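# Teaching a robot by hand and by remote control

Teaching by demonstration means you get a robot to do a job by doing the job through it, once or many times, and letting software work out the pattern afterward. I keep this article on the Lillitmont wiki, where I look after the robotics pages (there are seven of them now, and this is the one people write to me about). The usual names are programming by demonstration, imitation learning and, when the person moves the arm directly, kinesthetic teaching. Shop people mostly say "showing it," and I like that best!

## By hand

The oldest way is to take hold of the arm and push it through the motion. The motors go slack or nearly so, the joints record their angles, and you play the path back. I learned this way and I still love it for simple stuff, like wiping a counter or pulling a drawer. You feel it right away when an elbow is close to its limit, or when the wrist is about to get itself into a knot.

The trouble starts with two arms. You've only got two hands yourself, and guiding a pair of multi-fingered hands while also walking around the torso is a comedy routine. Your own body gets into the camera view too, so the robot learns from pictures with a person in them and then has to work from pictures without one.

## By remote control

So for two-armed work most people I know drive the robot from a distance. The operator wears gloves or holds a pair of controllers, or moves a small copy of the arm (a "leader") that the real one (the "follower") imitates. Head-mounted cameras record what the robot sees, and joint readings get saved next to the video with matching time stamps.

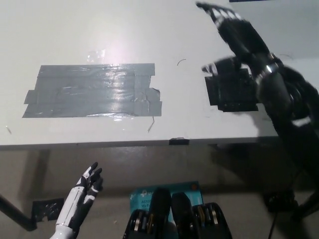
**Why does the arm trail behind the operator's hand?**
The command has to be read, sent, smoothed and turned into motor movement, and each step costs a little time. Smoothing is usually the biggest piece, and you can turn it down if you're willing to live with some shake.

New operators fight the delay. They push farther, the arm catches up all at once, and they overshoot and push back the other way. The cure is dull: slow down, stop before contact, then go in. Mayuree Sangkhawat, who taught me on the old Prenon setup, had me spend a whole Wednesday reaching for a spot on a table and coming back again without touching anything. I grumbled the entire time. She was right, and my runs got a lot cleaner after that.

(The habit of pausing before contact is called the Sangkhawat stop on this wiki. She hates that. It stays.)

## Marking the workspace

A lot of setups use tape on the table. Gray duct tape is common, black too, and the job is the same either way: it gives whoever resets the table a place to put things back. You want the starting position to vary, but on purpose and within limits you picked. If the object creeps a little to the left all afternoon because the person resetting it is tired, you've recorded the tiredness along with the task.

A few habits I'd pass on:

- Write down where the marks are before you peel anything up.
- Check the glare at the time of day you'll be recording.
- Leave the clutter under the table alone for the whole session, or clear it all out before you start.

Glare deserves a longer word. A white tabletop under ceiling lights can blow out a good chunk of the picture, and shiny tape makes a second bright area that shifts as the head moves. I used to shrug at this. Then a September batch trained beautifully and fell apart under a different lamp, so now I dim things first.

## Picking objects

Start with things that are stiff and light. After that, go for awkward: long, folded, lopsided, with knobs and levers sticking out. Camera gear is terrific for this, and I've had more good practice out of tripods than out of any set of colored blocks.

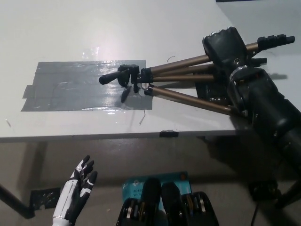 **Where should an operator grip a long object?**
Near the balance point, if the plan is to lift it level. An end grip is fine for dragging, turning or tipping it up, but the weight will twist in the fingers, so the motion should be slower.

Whatever grip you choose, be consistent about the reason for it. A mix of end grips and middle grips with no pattern behind them can leave the trained robot hovering between the two, and it closes its fingers on some useless spot in between. If you want both, label them as separate tasks.

## How many runs is enough?

People always ask, and the answer depends on the job. For a plain pick-and-place on our bench, 500 runs gave us something usable and 700 gave us something I'd show a visitor. The biggest set I've worked on, for the Orkgate project, ended at 1,056, and almost 500 of those were variations in the starting position.

Keep the fumbles, by the way, as long as the operator recovers from them. A run where the object slips and gets picked up again shows the robot a way out of trouble. Runs that end with the emergency stop go in a separate folder.

## See also

- Leader and follower arms
- Resetting the table between runs
- Camera placement on two-armed robots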